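Retail Basics, Unit 5: Shelf Layout and the Drinks Display

The Gavex handbook says water belongs on top because shoppers reach for it first. Maybe. Its evidence is one survey of 2,000 shoppers, and a survey tells you what people say they do. Treat the rule as a habit of the trade until you see sales figures.

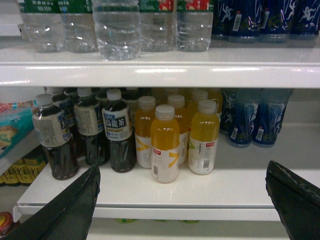 Fig. 1. Water and blue bottles on the upper shelf, tea at the left of the middle shelf.

Questions to bring to any layout plan: who pays for the spot, and who measured the result? Trilitz claims that a gap on a shelf costs sales. It tested 200 stores but left out the small ones — a strange choice, given who buys the guide.

Facing labels forward is cheap and worth doing.
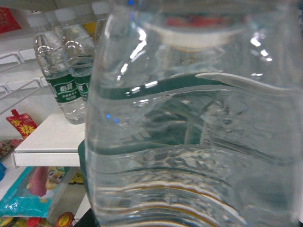 Clear bottles are harder to judge than cartons, as the label bends with the curve of the plastic. Check from where a customer stands. Read Voicu, chapter 5, before the store visit, and skip the sales tips at the end.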